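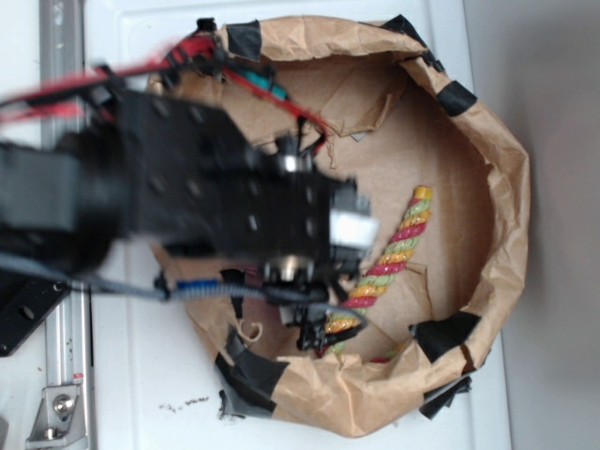

A reader in Zodine wrote in after the October issue to ask why we keep telling people to label their shells when most of them only want something nice on a shelf. The reader has been picking up shells at Prosau for years, keeps them in a glass jar, and has never missed having a label.

It's a reasonable question. If the jar is all you want, you can skip the rest of this item. The trouble comes later, when the jar is full and a second one gets started, or when somebody in the family asks which ones came from which trip. By then it's too late to write it down. A shell with no place and no date is still a good-looking shell, but the local records group can't use it, and in most cases you can't get the information back.

The club's own collection is a fair lesson in this. It stands at 1,315 shells, and a good part of the older material came to us in cookie tins with one word on the lid, such as "Usuga." Usuga has a sandy bay, a rocky point and a muddy creek, and different animals live in each. One word on a lid doesn't tell us which of them to look in.

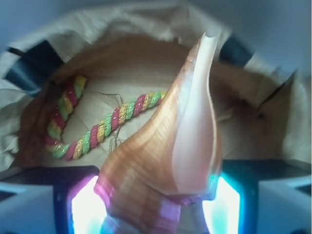 *Spiral shell with orange and tan banding.*

So, what to write. At the least, put down the place, the month and year, and whether the shell was on sand, rock, mud or weed. If you bought it or were given it, say so. Bought shells are fine to keep, but they shouldn't get mixed in with beach finds, and a lot of the large, glossy ones sold in gift stores come from a long way off. "Bought, Floretti gift store" is a perfectly good label. The name of the species can wait. It's the one thing you can work out afterward, and it's also the part people most often get wrong and then don't like to cross out.

Use pencil or a permanent ink on plain white card. Ballpoint fades. Sticky labels on the shell itself leave a mark when they dry up and drop off. For anything bigger than your thumb, write a small number inside the lip in pencil and put the same number in a notebook. For small shells, use a zip bag or a clear box with the card inside, not taped to the outside.

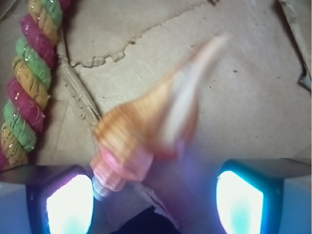
Color is worth a line in the notebook as well, and it should go in early. Shells kept in strong daylight lose it over the years, and pinks and purples tend to go first. Write down the main color, then the pattern, then anything that changes from one end to the other. For a cone-shaped spiral shell like the one just above, a note might read "orange and tan bands over the ridges, cream streaks, soft pink on the lower whorls." It takes less than a minute, and if the shell looks washed out later on, you have something to compare it with.

Cleaning comes before any of this. Soak beach finds in fresh water overnight, change the water, and soak them again. An old toothbrush will take off most of the sand and weed. Leave bleach alone unless the shell is badly crusted, and never use vinegar, which eats the surface. Let them dry fully before they go in a box. Eleven shells from the club's Usuga trip went away damp last year and had to be taken out and washed again because of the smell.

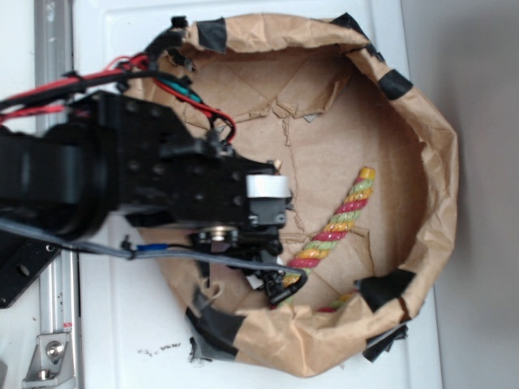

Storage is where we hear the most different opinions. A metal cabinet is best, but few of us have one or the room for one. Plastic drawers from a hardware store do the job. Oak is a poor choice, handsome as it looks, because the wood gives off acid fumes that can turn the outside of a shell white and powdery. Plain cardboard can do the same over a long time, so change it if it gets brittle or begins to smell sour. Keep the drawers out of the attic and away from the furnace. Check them a couple of times a year, and pull out anything with a white bloom on it.

Check the rules for the beach before you go. Prosau allows empty shells to be taken by hand, up to a small bucket per person, and nothing living. Look inside before you pocket anything. Hermit crabs use the same shells we like, and they pull back far enough to be missed.

The club has card blanks and small clear boxes for members, in packs of 6. Bring your jar to the next meeting if you'd like help sorting it. Doors open at 8, and the good lamp is on the back table. The reader in Zodine is welcome too, labels or no labels.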